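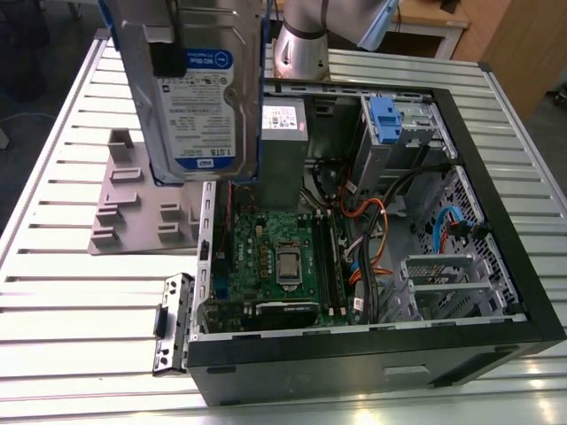 Llevo meses leyendo que cualquier sobremesa viejo «revive» si le cambias el disco. Lo repite el foro de Graltero, lo repite mi cuñado y lo repite Zulema Villalba en su boletín, que al menos pone precios. Yo no me lo creo del todo. Un disco mecánico de 1 TB como los WD Blue de toda la vida sirve para guardar fotos, de acuerdo, pero arrancar el sistema desde ahí en 2025 es tener mucha paciencia.

Lo que sí reconozco es que estas torres antiguas se dejan abrir. Tumbas la caja, quitas la tapa lateral y lo tienes todo a mano. En Plendetti me pedían 97 euros por «puesta a punto y sustitución de unidad». Noventa y siete, sin incluir la unidad.

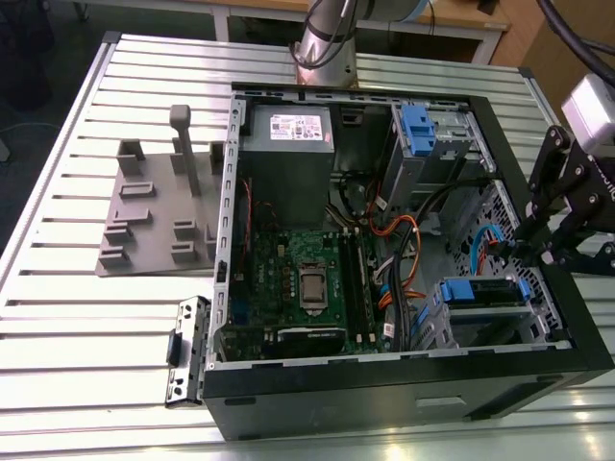
Los enganches azules

Me los vendieron como el gran invento: bahías sin tornillos. Vale, son cómodos hasta que uno se parte, y el recambio no aparece ni en Pokska. Yo guardo los tornillos por si acaso.

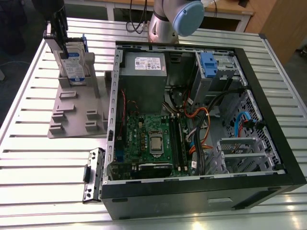
Otra cosa que no me trago es la manía de peinar los cables. Hay guías enteras con bridas de colores y fundas trenzadas, para una caja que luego se cierra y va debajo de la mesa. Con ese mazo naranja, rojo y amarillo cruzando entre la memoria y las bahías se puede vivir perfectamente. Lo que miro yo es que ninguno roce un ventilador, y a otra cosa.

En octubre cambiaré el mío. Si va más rápido, lo diré aquí, aunque me fastidie.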